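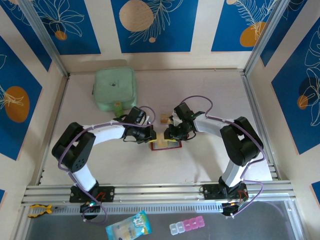
Two arms on a shared rail, tropical leaf panels behind.

Fullavell Digital Rights Group
Minutes of the members' meeting, 25/08/2025

Chair: Mohsin Soomro
Minutes: Jawad Zaidi

1. Previous minutes
Accepted with one correction. The Ander reply was received by email, not by letter.

2. Ander messaging app, age checks
Ander wants every user in Kutetberg to upload a face scan or an ID before October. The company says scans are deleted "promptly." Mohsin asked what promptly means and has now asked three times in writing. The latest answer ran to 20 pages and did not contain a number of hours or days.

Jawad pointed out that the checking is done by an outside firm, Warraich, whose own privacy policy allows it to keep data "for service improvement." Ander's help page says the opposite. Both can't be right, and members saw no reason to assume the kinder version.

One member felt we should wait for the audit Ander has promised. Others noted that Ander picks the auditor, sets the questions and decides what gets published. Agreed not to wait.

3. Open letter
The draft has 218 signatures. The target was 2,000. Mohsin doubts a higher count would change anything at Ander but thinks local reporters may care. There was a long discussion of the second paragraph, which calls the plan "mass surveillance." Jawad wanted plainer wording that we can back up from the documents we have — the phrase was dropped, five votes to three.

Letter to go out as it stands after that edit.

4. Request to the city
The city library plans to use Ander for its booking reminders. Our records request came back with the contract price blacked out, along with the whole section on data sharing. Appeal to be filed. The fee is $100, approved, though few present expect to get much for it.

5. Other business
The sign-up form on our own site still loads a third-party tracker. This was raised last time too. Jawad to remove it before the letter is posted.

Next meeting in October, date to be sent by email.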